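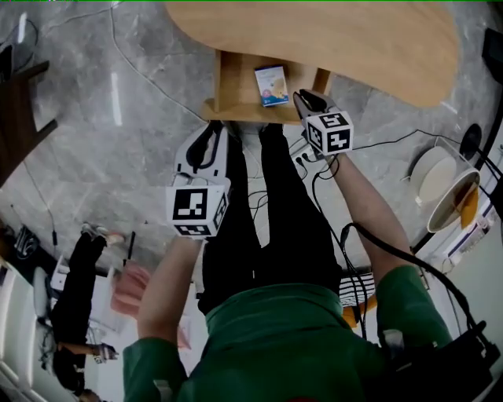

A light wooden table with a rounded top.

How to oil a wooden table top
By Aleksi Kallio

When we moved to Dostthorpe, our kitchen table had become dull and thirsty. I have oiled it every August from then on, and I write here the method which works for me. Before you begin, be sure that your table is bare or oiled wood. If there is varnish on it, the oil will stay on the surface and become sticky.

You need 100 ml of clear table oil, fine sandpaper (grit 200 or close to it), and a few old cotton cloths without buttons.

Wash the top in the evening with a little mild soap and well-squeezed cloth. Leave it to dry until the next day. Then sand lightly, always in the direction of the grain, and take away the dust with a dry cloth. Do not forget the edge, where hands touch it most.

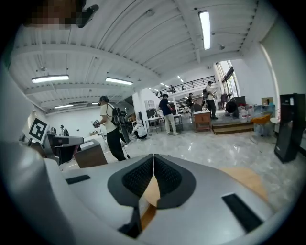 Oil makes every wood darker, and the first coat does the most. Try it first on the underside and let it dry before you decide. With a light brown wood, as in this picture, I would choose an oil without colour, and maybe one with a little white pigment if you want to keep the pale tone. Pour a small amount on the cloth and spread it thin.

Wait 20 minutes, then wipe off all that has not gone in. If you leave wet spots, they will dry shiny. Let the table rest overnight and give a second coat in the same way. I start on Friday, so that we can eat at it again on Sunday, but carefully and with mats.

Important: cloths with oil can catch fire by themselves. Put them in water and lay them flat outdoors to dry before you throw them away.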